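Notes for the volunteer intake evening, Kasgate hall, 7 p.m. start
Missing walkers with dementia: the first hours

Slides are numbered in the top corner. Skip slide 4 if we start late.

Slide 1. Title

Wait for people to sit. Say who I am: Irén Medve, search planner with the Kasgate team. Sizwe Mabuza is doing the radio part after the break, so send radio questions to him.

Phones on silent, but leave them on. If we get a call-out tonight the talk stops and we go.

Slide 2. What tonight covers

Older adults with dementia who leave home or a care home on foot. Lost hikers and children get their own evenings. The people we are talking about tonight behave differently, and the usual habits from hill searches can slow us down.

I will go through the call, the house, the first search area, and how to speak to the person when you find them. Then one case from last December.

Slide 3. The call

Calls often come late. The family has looked on its own first, usually for longer than they tell the dispatcher. Ask twice when the person was last seen, and ask who saw them. "He was here at lunch" may mean somebody heard the television.

Write down the last time a named person laid eyes on them. Everything else goes in a second column.

Other things to get on the first call: shoes, coat, walking stick, hearing aids, glasses, medication and when the next dose is due. Former addresses. Former workplaces. Church. What they answer to. Some people stop answering to a married name and will turn around for a childhood one.

Slide 4. Who does what (skip if late)

The police are in charge of the search. We work for them. The police officer on scene makes the decision to start, widen or stop. Our planner gives advice and sends out teams. Do not give the family opinions on how long it will go on.
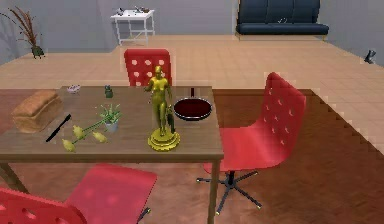

Slide 5. Search the house again

The house gets searched by us even if the family has done it, and even if the police have done it. Two people, one planner watching the front. Start at the top and work down. Closets, behind doors, under beds, the shower, the garage, the back seat of every car. Sheds, including locked ones. Then the neighbors' yards.

People get found at home more often than new members expect. They may be asleep, or sitting very still in a small space, and they may not answer when called. Do not take silence as an empty room.

Be polite. You are in somebody's home on a bad night. Put things back. If a relative wants to follow you around, let them, as long as they don't go ahead of you.

Before you leave the house, ask for an unwashed pillowcase for the dog handler. Handle it with clean gloves and bag it yourself.

Slide 6. Drawing the first area

Put up the map of the Mthembu estate. Point to the two footpaths and the drainage ditch.

With this group we start close in. They tend to go in a straight line until something stops them: a hedge, a fence, a ditch, thick brush. Then they often stay there. They do not usually shout for help, and many do not respond to whistles.

So the team checks the edges first. Both sides of every path, then whatever the path runs into. Push into the brush. If it looks too thick for an old man in slippers, go in anyway.

Give every team a small area and a clear boundary. I would sooner have three small areas done well than one big one done at a walk.

Slide 7. Transport

Ask about buses early. People with a lifelong bus habit will board one with no fare, and drivers let them on. The Seler line runs past the estate and goes right into town. Send someone to the depot in person. Phoning does not work well after office hours.

Same goes for taxis and for old car keys. Check that all the keys are where they should be.

Slide 8. The case

No names and no street. Some people in the room may know the family.

Male, early eighties, former night baker. Reported by his daughter at 9:15 in the evening. Last seen for certain at 6. It was just above freezing with light rain.

First team on scene in 40 minutes. House searched, nothing found. Coat gone, shoes still in the hall. The daughter told us about the old bakery, which was torn down years ago, and one team was sent toward it. Two teams worked the paths.

Found at 4:05 in the morning, 405 yards from his back door, lying in brambles at the bottom of the ditch. Cold and confused, but he could talk. He went home after six days in the hospital.

Pause here and let them look at the map.

A team had walked the path above him at about midnight. They called out and got no answer. They did not go down into the ditch. I was the planner and I had not marked the ditch as a boundary to be checked. The task sheet now has a line for it.

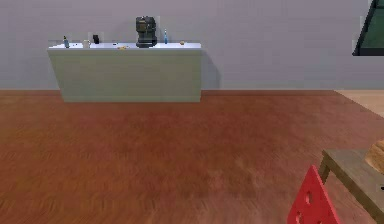 Sideboard with a bottle and a mug on top.

Slide 9. When you find them

Stop a few steps away. Come from the front, light pointed at the ground. One person talks. Say your first name, use theirs, and keep your voice low.

Don't argue about where they think they are. If he says he is on his way to work, ask him what time he starts. Don't grab an arm unless there is traffic or water.

Radio it in quietly and stay off the speaker. Use the found code on your card. Relatives may be standing next to a radio, and the police tell the family first.

Treat everyone as hypothermic until the medic says otherwise. Insulate from the ground, then cover. No walking them out, even if they seem keen to go.

Slide 10. Kit

Jovus headlamps are in the blue crate, one each, sign for them. Spare batteries are your own job. Bring gaiters and thick gloves for the brambles. Eye protection is required in brush at night – no glasses, no tasking.

Slide 11. Training dates and questions

Next exercise is on the Mthembu estate, 90 minutes, in the dark. Sign-up sheet is by the door.

Likely questions:

Can I bring my own dog? No. Only graded dogs and handlers.

Do GPS tags help? Yes, if charged and worn. Ask the family if there is one and where the charger is.

How fit do I need to be? Fit enough to walk rough ground for a full shift. There is a test walk in the spring.

Break. Back at 8:30 for Sizwe. Hand radios out before he starts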